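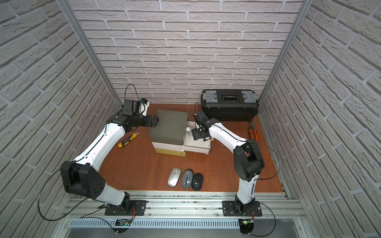

Fig. 1. Gray tray on top of a storage unit.

Lost and Found at Florach College: Why Things Don't Get Back to People

Project report, Organizations & Everyday Systems
Brodie Fairweather, Manaia Rewi, Bevan Bolger
Supervisor: Trudy Quinlan
Submitted 8/9/25

Summary

We looked at how lost things move through Florach College, Stotstead campus. Two desks take them in, main reception and library. We logged 58 items, talked to eight people and read whatever written rules we could find (one page, laminated, out of date). Main result: most items that went home went home fast or not at all. Big gap between what people lose and what they bother to ask for. The two desks don't share a list. Recommendations at the end, none of them cost much.

Background

Florach has 2,000 students on one campus. Everybody loses stuff. Manaia lost a winter coat last year and found it months later in the library closet, by accident, looking for a vacuum cleaner. That was the start of the project really.

There's more written on this than we expected, mostly about trains and airports. Those places get a huge volume and have staff for it. They log, tag, store, then sell or donate. A college is different. Same people come back every day, so in theory it should be easy to match a thing to its owner. Owner is probably within a five minute walk. But there is no staff for it, it's a side job for whoever is at the desk.

We also read up a bit on the law side. Short version, the finder has to make a reasonable effort and the place holding it has to look after it for a reasonable time. What is reasonable is not very clear and we are not law students so we left this out of the analysis. Trudy said fine as long as we say so. We are saying so.

Question

What decides if a lost item gets back to its owner? We split this into smaller ones:
Who hands things in, and where?
What happens at the desk?
Do owners ask, and do they ask at the right desk?
What happens to the leftovers?

Method

Log sheet at both desks. Columns for date in, short description, where found, date out, who took it (student, staff, donated, unknown). Desk staff filled it in when they could. When they couldn't, we went through the box at end of day and filled in the blanks ourselves. So some of the "where found" entries are just a question mark.

Interviews with desk staff, cleaning staff and students. Not recorded, notes only. Two of us at each one, one asking and one writing, except the last where Bevan had the flu.

We sorted items into groups: clothing, bottles and food boxes, chargers and small electronics, keys and cards, books and paper, other. "Other" got too big in the first week so we split jewelry out of it. Should have piloted the sheet first. Lesson learned.

We did not count things people found and left where they were. This matters, see Limits.

What we found

1. Handing in

Cleaners hand in more than students do. They said they do it at the end of a shift, all at once, so by the time an item reaches a desk it can be hours since it was lost and the owner has already been and asked and gone home. One cleaner keeps a bag on her cart and sorts by floor. Her items were the only ones with a good "where found" entry every time. Nobody had asked her to do that.

Students mostly don't hand in. They move things. A bottle goes from the chair to the windowsill. A scarf gets hung on the nearest door handle. Several students told us they think this is better, since the owner will come back to the same room and look there. They may be right for the first hour or so. After that the room gets used by another class and the thing gets moved again, and again, and after a few moves it is nowhere near where it was dropped.

Valuable stuff is the exception. Phones, wallets, keys go straight to reception, usualy within the same class period.

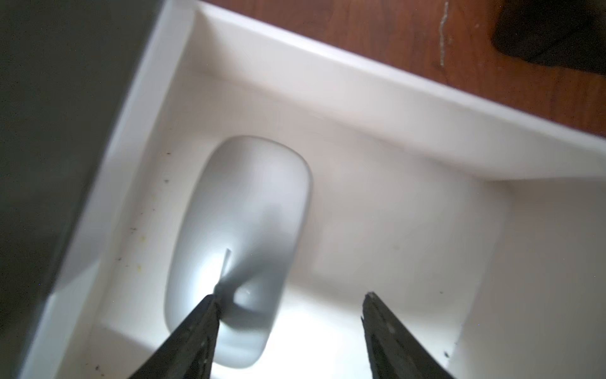 Small electronics are a strange middle group. People treat a laptop like a wallet but treat a charger like a pen. Chargers pile up. Same with earbuds, adapters, mice, anything that looks the same as everyone else's. The reception staff told us they get asked for "a black charger" and have a drawer of black chargers and no way to tell who is telling the truth, so they let people pick one. Not ideal. On the other hand they said there has never been a complaint.

2. At the desk

No labels. Things go into a box, or for reception a shelf and a box, and small things into whatever is open at the time. Age of an item is judged by how deep in the box it is. Library has a notebook but it stopped in the spring when the person who kept it moved to another job. Her handwriting is very nice. We mention this because the notebook was the best record we found anywhere and it depended on one person.

There is a rule sheet. It says items are kept for one month and then donated. Neither desk does this. Reception clears out when the shelf is full. Library clears out before summer. Both were a bit embarassed when we asked and we want to be clear that we don't blame them, they were never given time for this job.

Reception and library don't tell each other what they have. If you ask at reception for something sitting in the library, the answer is no. Sometimes the answer is "try the library" but that depends who is on. We tested this a few times with a made up umbrella. Mixed results.

3. Asking

Most students we talked to had lost something this year and had not asked at either desk. Reasons they gave:

Didn't know there was a lost and found.
Knew about reception, not the library.
Thought it would be gone.
Not worth the walk.
Felt silly, it was only a lunch box.

The last one came up more than we expected. Price matters, but so does how it feels to stand in line and describe your own lunch box to a stranger. One student said she bought the same bottle again so she wouldn't have to have the conversation. The bottle was still on the shelf at reception when we checked. We told her. She now has both.

Asking late was also common. People look at home first, then the car, then a friend's place. By then it's the next week. If they ask at that point they tend to ask once, get a no, and stop.

4. Leftovers

Clothing goes to a donation bin in town. Bottles mostly get thrown out because of hygiene, even good ones. Keys stay forever. There is a jar of keys at reception that goes back longer than anyone on the current staff. We don't have a recommendation for the jar.

Cards with a name on should be the easiest case and they mostly are. Staff look the person up and send an email. Takes a minute. This was the only group where the desk went looking for the owner and not the other way around.

Discussion

We started out thinking the problem was storage. Not enough shelf, wrong boxes. Bevan had drawn up a whole shelving plan (Appendix B, we left it in as he worked hard on it). After the interviews we changed our minds. A better shelf would look nicer but the items would still be sitting on it. The weak points are earlier and later, the trip from the room to the desk and the owner never showing up.

A name fixes nearly everything. Items with a name on went back. Without a name it came down to luck and how much the owner cared. Labeling is something people do for little kids and then stop doing around middle school, and we didn't find a good reason for stopping. Manaia labeled everything she owns in September and got laughed at a bit.

We looked at Brumis, a shared list app that one of the student clubs uses for its equipment. You take a photo, it goes on a list, anyone can search. Would work for lost items in principle. Two worries. First, if the photo is public then anyone can claim. Second, the desk has to take the photo, and we already know the desk has no time. A plain list with a short description, leaving out one detail that only the owner would know, does most of the same job.

Limits

Small log, one campus, part of one term. Weather was mild so fewer gloves and hats than you'd get in winter. Desk staff knew we were watching and may have been tidier than normal, one of them told us so. Interviews were with people who agreed to talk, so probably people who care more than average. And as said above, anything that never reached a desk isn't in our data, and that might be most of it.

Recomendations

One shared list for both desks. Paper is fine if someone carries it over at lunch, a shared spreadsheet is better.

Write the date on everything. Masking tape and a marker at each desk.

Second pickup from the cleaners at midday.

A sign in every classroom saying where the two desks are. We made one, Rawiri Gilchrist from the print room helped with layout, see Appendix A.

Put unclaimed clothing and bottles out on a table near the cafeteria before donating. People can take back their own thing without talking to anyone.

Update the rule sheet so it says what the desks can really do.

Who did what

Brodie: log sheets, write up. Manaia: interviews, reading, fixing the write up. Bevan: interviews, shelving plan, both appendices.

Thanks to the staff at both desks and the cleaning team. The library notebook has been returned.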